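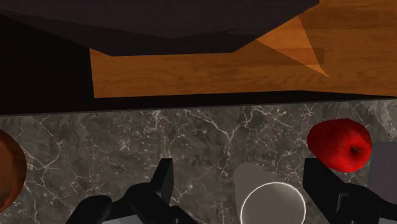
1/ Why old wood floors creak, and why I've fallen completely in love with the subject

Two years in a drafty upstairs apartment on Kerberg Street and I can now tell you who is walking where in the building by sound alone. So I went and read up on it. Thread!

2/ The basic story is friction. Wood takes on moisture when the air is humid and gives it up when the air is dry, and it swells and shrinks mostly across the grain. Once there's a little gap, a board can move. Board rubs on board, or on a nail, and you get your squeak.

3/ So a floor has seasons! Mine goes quiet in summer and starts talking in October, right when the radiators come on. I used to blame the neighbors.

4/ The nail squeak is my favorite. The board lifts a hair off the joist and slides up and down the shank of the nail every time you step on it. If you've ever heard that short, high chirp — that's usually the one.

5/ The deeper groan tends to come from lower down, where a joist sits in a metal hanger or where the subfloor has let go a little. You feel that one in your feet as much as you hear it.

6/ My friend Valentyna Tkachenko restores floors and she let me tag along on a job in Kidel. The house is 142 years old and the hallway sounds like a ship. She walked it once in socks, very slowly, putting down bits of painter's tape, and then went back and fixed only the taped spots. I could have watched all day.

7/ Her fix for the small stuff: powdered graphite or talc, brushed into the seam, then a cloth over it and a good stomp. It's not forever. She says you might get a winter out of it.

8/ If she can reach the floor from the basement, she'll slip a thin shim with a bit of glue between the joist and the subfloor. Snug, and no hammering! Drive it in hard and you lift the board and make a brand new squeak next to the old one.

9/ Then there are the floors that squeak on purpose. The nightingale floors in Kyoto! The boards at Nijō Castle chirp when you walk on them, from metal clamps rubbing against nails underneath. People still argue over whether it was meant as an alarm, and I have read far too much of that argument.

10/ Taras Mykhailiuk asked if I was going to fix mine. I did the spot by the bed (30 minutes, talc, an old toothbrush) and left the rest. I'd miss the one outside the kitchen.

11/ If your floor makes a good noise, record it and send it to me. Tell me how old the place is and what the weather's doing. I'm keeping a list and I already have a staircase from Pană that sounds exactly like a duck.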